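Compartment tray

A compartment tray is a shallow open container whose interior is split by upright partitions into two or more separate spaces. It is used on desks, on workbenches and in drawers to hold small articles of different kinds without letting them mix. The term covers both fixed trays, in which the partitions form part of the body, and adjustable trays, in which they slide into grooves along the inner walls. Trays with a lid are normally classed as boxes.

Construction

The usual plan is rectangular. The outer walls are raised on all four sides and are in most cases at least as high as the partitions, so that trays may be stacked without the load resting on the dividers. Moulded plastic is the commonest material. Wood, sheet metal and stiff card are also used, the last mainly for trays that are sold as packaging and kept afterwards.

Partitions are made thin in order to save floor area. In a small tray a divider 2 mm thick is adequate; in longer trays an unsupported divider of this thickness tends to bow, and a cross wall is added to stiffen it. The floor may be smooth, ribbed or lined with felt. Smooth floors are easier to wipe, while lined floors reduce noise and sliding when the tray is carried.

Layouts

Layouts are described as even or uneven. An even layout repeats one size of compartment and suits screws, beads, stamps and other articles held in quantity. An uneven layout combines sizes and suits the mixed contents of a desk. A frequent uneven pattern has two short compartments, one behind the other, along one side and a single long compartment along the other. The short spaces take compact articles such as tape, clips or an eraser, and the long space takes pens, a ruler, scissors or a packaged snack bar.

The Durnen pattern, named after the workshop that first listed it, follows this arrangement and has a long compartment 18 cm in length. The Gruren pattern places the long compartment across the front and has 14 small compartments behind it. The two are not interchangeable in drawers fitted for one or the other. The Tidalard catalogue, which lists 131 trays by outside dimensions, treats them as separate families.

Placing of contents

Rolls of adhesive tape may be stored flat or on edge. A roll laid flat, with its hollow centre facing upward, does not roll and can be lifted by a finger placed in the core. A roll stored on edge takes less floor area but needs close walls on both sides.

Long articles are laid parallel to the long walls. An article longer than its compartment will rest on the rim at one end; this is acceptable for light goods but prevents stacking. Flexible packets with crimped ends are measured over the crimps when a compartment is being chosen.

One compartment is often left empty for articles that have no fixed place. The Mudaliar method of drawer arrangement makes this a rule for every tray in use.

Care

Plastic trays are washed in warm water with mild soap and dried before refilling. Adhesive residue left by tape is removed with a little cooking oil on a cloth, followed by a second wash. Felt linings are brushed dry.

See also: Cutlery tray; Drawer divider; Pen tray; Printer's case
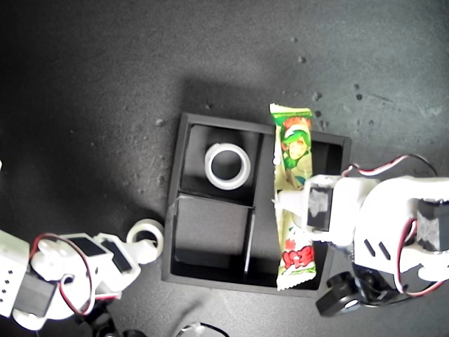
Black compartment tray of uneven layout, with a roll of white tape and a wrapped snack.

Contact the editors | Text may be reused with credit | Back to top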